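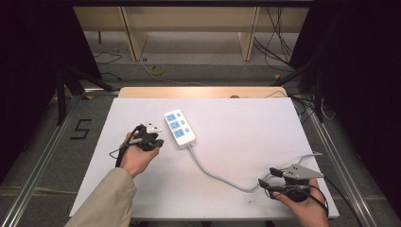 Pomside Building Services Group
Minutes, September meeting

Present: K. Mollel (chair), F. Tsai, P. Wan, A. Radulović
Apologies: L. Pētersons

1. Previous minutes
Approved with one correction: item 4, "riser B" to read "riser D."

2. Stairwell lighting
Tsai reported 28 fittings tested under battery load. Two failed to hold for the required period and are to be replaced. Log sheets filed.

3. Water pressure, upper floors
Booster pump set point unchanged. Wan to take readings at 6 a.m. and 6 p.m. and circulate.

4. Roof drains
Cludine quote received. Scope omits the north gutter. Radulović to request a revised price within 15 days. Decision deferred.

5. Other business
Key cabinet index out of date. Pētersons to reissue.

Meeting closed 4:40 p.m.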